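Mixing bowls keep sliding around on open shelves - what do you all use?

Asked by Tímea Illés
September 20, 2019

Hi everyone! We moved into a rental in Lelville in April and the kitchen has hardly any cabinets, so all my bowls and pans went onto an open shelving unit. The shelves are slick and everything creeps forward every time somebody shuts the back door. Last week I caught a glass bowl with my hip (it survived, my nerves didn't). I also can't get at the bowl I want without unstacking the whole pile. I've got 5 shelves and not much money left after the move. Any ideas?

Rosalba Donati
Member, 300 posts

Museum putty. Or just get rid of some bowls lol, I did when we left Movstead and I don't miss them.

Wissam Mansour

Are the shelves level? Mine leaned forward a tiny bit and I spent months blaming the bowls. Put a folded piece of cardboard under the front feet and see if that helps before you buy anything. Heavy stuff low down too, but you probably know that.
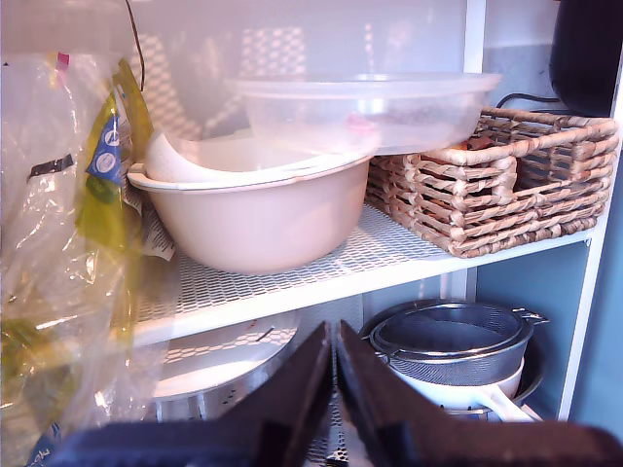
Annick Gautier

I went with mesh liner, the white kind with the little diamond pattern, and I love it! You cut it with regular scissors and lay it down, no glue, so it's fine for a rental. Mine has stayed put for about 3 years. Crumbs do fall through the holes, so I shake it out over the sink now and then.

For the pile, I gave up on perfect nesting. The white bowl goes in the big pink one and the clear one just sits on top, partly over the wicker basket next door - not pretty, but I can grab the clear one without touching the others, and that's the one I use every day. Pans live on the shelf underneath, with the strainer parked on the white saucepan and the dark nonstick pan under that. The steamer pot gets its own spot on the left. It won't stack nicely with anything, I've tried!

One thing, measure your shelves first. I bought a roll that was too narrow and had to go back for another.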